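Adjusting and maintaining doors on low cabinets

Cabinet doors drop for three main reasons: loose hinge screws, a worn hinge cup, or a carcass that is no longer square. Check the carcass first. Measure both diagonals across the front opening. If they differ, the cabinet is racked, and turning hinge screws will only hide the fault until the floor or the load shifts again.

To correct racking, empty the cabinet and put a level along the top, front to back and then side to side. Pack the low corner with plastic shims, checking the diagonals after each one. Card and folded paper compress within weeks and should be kept for finding the thickness you need. Trim the shims flush with a sharp knife once the doors hang true.
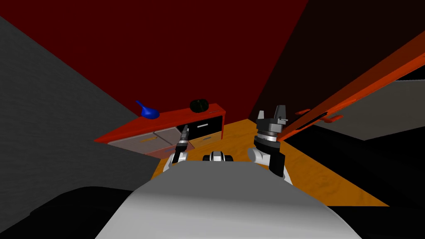
What gap should be left between a pair of doors?
Set 3 mm for doors up to 200 mm wide and leave a little more on wider ones. Use the same gap from top to bottom, and check it with two drill bits of the same size, one held at each end.

Most concealed hinges have three adjustments. The front screw moves the door sideways. The rear screw moves it in or out from the carcass. Height is set by the plate screws, or by a cam on later types. Work in that order: height, sideways, depth. Turn each screw by a quarter at a time and close the door between turns. On a door with three hinges, slacken the middle one before starting and tighten it last.

If a screw turns without biting, the hole is stripped. Take the screw out, fill the hole with glued hardwood slivers, leave overnight and drill a fresh pilot hole. Longer screws are a poor remedy in thin sides, where the point may break through.

Hinges from different makers are seldom interchangeable. The Lodhi plate has its holes 5 mm further back than the Zikdale, so an old Zikdale hinge should be replaced as a full set. Joldale dampers clip to either.

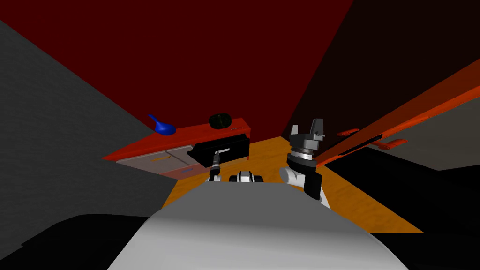 Sliding a loaded cabinet is the usual cause of racking, and also of scratched boards. Lift it with two people, or raise one end and slip a folded blanket underneath. On a floor with a wood-like grain such as this one, drag marks that run across the grain show more than marks along it, so plan the move in the direction of the grain where there is a choice. Fit felt pads before the cabinet goes back, and check the level again afterwards.

Go over all hinge screws each December, when heated rooms are at their driest. Use a hand screwdriver.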